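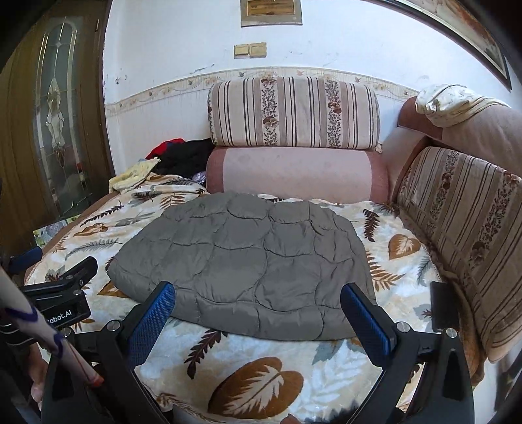
Gray quilted pad on the bed, leaf blanket under it

How do I wash and fold a puffy quilted pad without the filling going lumpy??

Posted Nov 29, 2023 in Laundry & Bedding
Asked by tanglewick
1,599 views – 3 answers

Hi all, quick one I hope. I have this gray quilted pad thing, sort of oval, very puffy, all curvy stitching so it's split up into rounded sections. It lives on top of the bed in our spare room, on the leaf blanket. Guests sit on it, the dog sleeps on it when there are no guests, I read on it. So it gets used alot.

Problem 1 – washing. It came from a shop called Vilstead that closed, secondhand even then, and the care tag was already snipped out. No idea what the filling is. Feels like polyester fluff to me but I'm no expert. Can it go in a regular top loader with the pole in the middle? My sister put hers (different brand, same sort of idea) in one of those and it came out with all the stuffing at one end of each section. She still has it, looks like a bag of potatoes.

Problem 2 – folding. I cannot get this thing to fold. It's not square so there are no corners to line up, and it springs open the second I let go. I've tried thirds, halves, rolling from the short end. Rolling sort of worked but then it wouldn't fit the shelf, which is 34 cm high. Do not want to leave it squashed under something heavy, I did that with a comforter once and it never came back.

Also what about the blanket underneath. It's cream with brown and gray leaves and ferns all over, and I'm scared the brown will run into the cream if I wash the two together. Been putting off the whole bed since October because of this lol.

Things I've already done
– shook it out of the window
– vacuumed it with the little brush head, ok but it didn't help the smell
– baking soda overnight, helped a bit, took forever to get out of the seams

No dryer here btw. Laundromat is a short drive. Thanks in advance

Comments on the question

marlo_b: how big is it flat? matters for the machine
tanglewick: haven't measured, sorry. too big to carry under one arm once it's opened up
marlo_b: ok laundromat then

ANSWER 1 – accepted
by Châu Ninh

I did bedding at a small hotel laundry for a good while, so, some thoughts, typing on my break.

First find out if it's down or poly. Pinch a section near the edge and roll it between your fingers. If you feel little pointy quills it's feather. If it's smooth and kind of squeaky it's almost sure to be polyester. Still can't tell? Unpick two stitches at the edge somewhere it won't show, look, sew it back up. Two minutes.

If it's polyester:

Don't use the top loader with the pole. Your sister's potato bag is what happens, the pad wraps round the pole and gets dragged. Go to the laundromat and use a big front loader. It should have room to tumble, so if you have to shove it in with your knee go up a size.

Before you leave home go over the seams. All of them. Curved stitching has more places to pop than straight lines, and one open seam in the wash means fluff everywhere. Any loose thread, knot it and put a few hand stitches over.

Cold or cool water. Gentle. Small amount of liquid detergent, less than you think, no powder – you've got baking soda in there already and you don't want more grit in the seams. No softener, it makes the filling clump. Extra rinse, do it twice if there are still suds on the glass.

Spin on medium. Lift it out with both arms underneath, a wet pad hanging from one end is how the stuffing shifts.

Drying is where people mess up. You want a big dryer on low. Put in clean tennis balls, 4 is plenty. Stop it every so often, take the pad out, and break up the clumps with your fingers one section at a time. Boring but that's the whole trick really. Mine used to take 40 minutes, then a rest on the table, then another go. When it feels dry, it isn't. The outside dries way before the middle. Give it one more round and then lay it flat on the bed overnight, flip it in the morning, before you put it anywhere with a door.

If it's feather, same but even longer drying, and a wash made for down. If it smells like a wet barn while it's damp don't panic, that goes.

The blanket: wash on its own. Test it first, wet a white rag, press it on one of the dark brown ferns for a minute, see if any color comes off. Nothing on the rag, go ahead, cold, inside out if it's got an inside. Color on the rag, hand wash in the tub with cold water and get it out fast, don't let it soak. Dry it flat or over two lines, not balled up wet with the brown touching the cream.

Folding. Stop trying to find corners. What works on ovals:

Lay it flat on the bed, long way going left to right. Fold the left rounded end in to the middle, then the right rounded end in to the middle so they just meet. Now you've got something close to a rectangle. Smooth from the center out with your forearms to get the air out, slowly, don't punch it. Then fold the bottom up to the middle, and the top down over it. Turn it over so its own weight holds it shut. If it still springs, tie it with a wide strip of cotton, an old pillowcase cut up is fine. Not elastic, it leaves a dent.

For the 34 cm shelf put it in fold side down, with nothing on top. If it's too tall do the last fold in thirds, it gets longer but flatter. If that won't go either then the shelf is wrong for it, sorry.

And I wouldnt store it for long at all if you use it that much. Leave it on the bed. Shake it when you change the sheets.

Comments on this answer

tanglewick: squeaky! so poly. thank you so much, the seam thing I would never have checked. found one gone already, short gap near the edge, sewing it tonight
Châu Ninh: good. double the thread
oddsock71: does the tennis ball thing not put green fuzz on everything
Châu Ninh: new ones can. put each one in a white sock, tie the sock
tanglewick: blanket rag test done, nothing came off. going in cold tomorrow

ANSWER 2
by pellroy

Vacuum bag. We have the Akitz ones, the ones with the twist valve. Puts a king comforter down to the size of a couch cushion. You'd fit two on that shelf.

Comments on this answer

marlo_b: she said she doesnt want it squashed
pellroy: it puffs back
marlo_b: mine didn't. was in there a whole winter tho
Châu Ninh: for a couple of weeks ok, for a move ok. a season, no. and never if there is any damp left in it, you'll open it to mildew
pellroy: fair

ANSWER 3
by gwen on the hill

Not really an answer to the folding but may help with the smell. We had a pad like this on the daybed and I stopped washing it so often once I put a cover on it. Flat sheet over the top, tucked under, sheet goes in the wash every week with the pillowcases and the pad gets washed twice a year if that. The dog doesn't care what she sleeps on. Looks a bit less nice I admit.

For airing, pick a dry breezy day, over the back of two chairs so the wind goes underneath. Full sun faded the one I had on one side so I do shade now. Turn it at lunch. In winter I use the bed in the room with the radiator, door open, pad flat, and fluff it each time I walk past.

White vinegar in a spray bottle, half water. Light mist, let it dry all the way. Smells like a salad for an hour then it's gone. Try it on the underneath first, I don't know your fabric.

If you ever replace it, get one with a removable cover. I bought a Tanui at the outlet in Varnham, the zip goes round three sides so you can get the middle out without a fight. Cover goes in my ordinary machine. The inside is one flat slab, no sections, so there's nothing to clump, but it isn't as puffy as yours and my husband complains about that.

Also if you've got striped pillows or anything else on that bed do them the same day. I always forget the pillows and then the clean stuff smells of old pillow by the weekend.

Comments on this answer

tanglewick: sheet over the top is so obvious, why didn't I. doing that
oddsock71: vinegar +1, use it on the car seats too
tanglewick: update for anyone searching later – front loader, cold, extra rinse, three goes in the dryer on low with balls in socks. no lumps. two sections a bit flat at one end, pulled them out by hand. ends to the middle fold works, it's on the shelf with a strip of pillowcase round it. Blanket fine too, brown stayed brown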